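Robot Cell Attendant (2 openings)
Drokdale – Skosthorpe site – Full time
Posted Nov 28, 2018

Drokdale packs small household parts for mail order. Since September, part of the sorting at Skosthorpe has moved from hand benches to robot cells built by Asent. We need two people to work alongside them.

Sorters used to stand at one belt all shift. Attendants look after several stations, clear jams, refill bins and log every stop. There is less lifting and more walking, and more time at a screen.
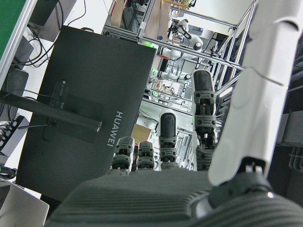
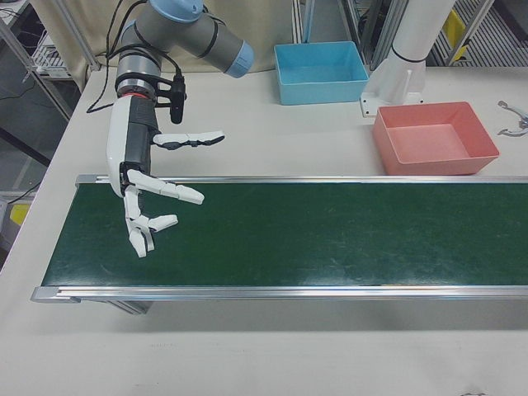
You will report to the shift lead and work with the Shevchuk maintenance crew, who handle all repairs. Attendants do not open control cabinets.

You need basic computer skills and steady attendance. Robot experience is not required. Training takes 9 days, paid at the full rate. Current hand sorters may apply and keep their seniority.

Pay is $2590 a month, plus a night allowance. Each cell handles around 900 items a shift, and attendants are not paid by the piece.

Apply at the Skosthorpe front office or by mail. Please say which shifts you can work.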